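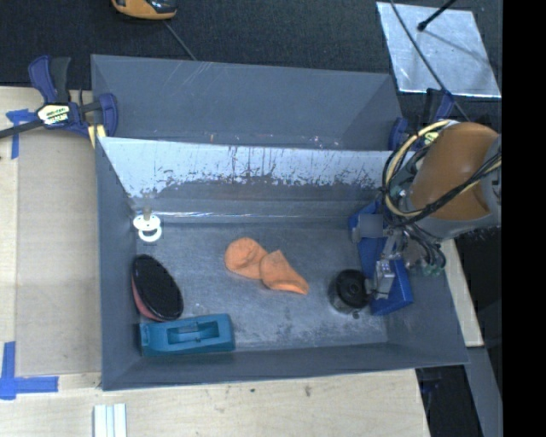
Can a robot tidy up yet?

Many readers wrote to us in May with the same question: when can we buy a machine that picks up after the children? I visited the workshop of Skerkura in Sarneren to ask, and I came home a little more patient with my own two hands.

The task they study is easy to explain. Different small things lie together in a bin, and the arm must take them out one after another. A pacifier, a brush, a piece of cloth, something of hard plastic. For a person this is work without thinking. For the arm each thing is a new problem. A cloth has no fixed shape, so the place where it was good to hold yesterday does not exist today. A thing in the corner is also difficult, for the fingers need space on both sides and the wall takes this space away.

Hemant Mishra, who leads the tests, gave me his numbers without making them more beautiful. In the last series the arm made 800 attempts. From 200 of them it came up with nothing. One attempt takes 45 seconds, and my daughter was not impressed when I told her this.

"In a factory, with one part always the same, we are good," he said. "In a kitchen drawer I would not promise you anything."

He thinks that sorting returned goods in a warehouse will come first, and the home much later. The company Voletti wants to try the sorting in its repair shop after the summer. I asked if I may come and look, and they said yes, so there will be a second report in the autumn issue.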